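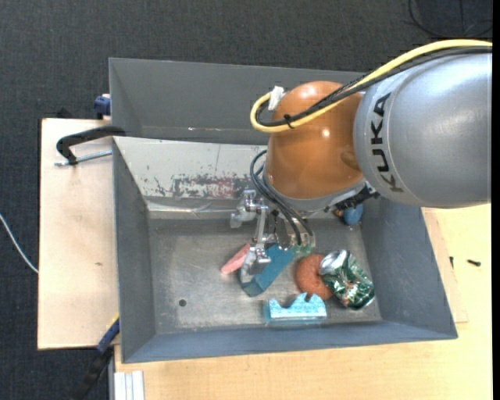 Stundura Sloped Metal Bin: a long-term review

Reviewed by Ravindran Thampi
Sep 30, 2022

I have wanted to write about this bin for ages, and every time I sat down to do it I ended up putting something in it or fishing something out of it instead, which I suppose tells you how much use it gets! It's the gray Stundura with the sloped sides and the wide flange, the larger of the two they sell, and I paid $126 for it with shipping from Stelmakh. That felt like an awful lot for a metal box with no lid. My sister said so too, at some length, over dinner.

What I like best

The slopes. I had a straight-sided tub from Drokora before this one, and small things would end up hard against the wall where you had to scrape at them with a fingernail. With all four walls leaning outward, most things slide down onto the flat part and stay there, and you can get your fingers (or a scoop, or tongs) under them from whichever side you happen to be standing on. I keep a real jumble in mine. There's usually a foam block or two, the light blue one with the scalloped edge being a favorite, plus the plain blue block, a round reddish-brown thing that everyone who visits takes for a cookie, and a flat pink oval that looks for all the world like a slice of ham. Crushed cans go in as well. The green one has been in there so long I would miss it.

Soft things and hard things get along fine in a wide, shallow space. In a deep tub the foam always rides on top and the heavy bits vanish underneath, and you spend your evening digging. In this one you can generally see the whole lot at a glance, which I find very restful.

The rim is the other pleasure. It flares up and out into a nice broad gray border, and I use it to slide the bin along the table.

How it wears

Not beautifully, I have to say. The floor scuffs almost at once. Mine had pale marks all over it before the first month was out, and they don't wash off. I've stopped minding, and the light gray does hide them better than a dark color would. The rust-colored stains and chipped paint at the far side bother me more. Wipe things down if you've had anything damp in there, and don't leave it for the weekend as I did in August.

The little hole in the floor

There is a small round hole down toward one corner, and the leaflet doesn't say a word about it. I've decided it's handy for sweeping out grit, so long as you remember to put something under it. Beads and small screws are another matter. If you sort tiny hardware, put a square of felt down first. I cut mine from a sheet of Feltia, which took me 60 seconds with kitchen scissors, and I take it out again when I'm only dealing with bigger things.

Noise

Loud! Drop a block in from any height and the whole room knows about it. A can is worse. Felt helps with this too, and so does standing the bin on wood. Mine lives on a light wooden table, and the difference from the steel bench I used at first was bigger than I expected. I do put a thin cloth underneath when I'm going to be shoving it about, as the base can mark a soft tabletop.

Who it would suit

Anyone who sorts odd-shaped things by the handful and wants to reach them easily. I would guess I've put my hand in this one roughly 1000 times and I have yet to catch a knuckle on the edge. If you want something pretty for a shelf, or something that closes, look elsewhere. If you have a small table, measure it before you order, and do include the flange, because I didn't and had to move a lamp.

Four stars from me. I'd give the fifth for tougher paint.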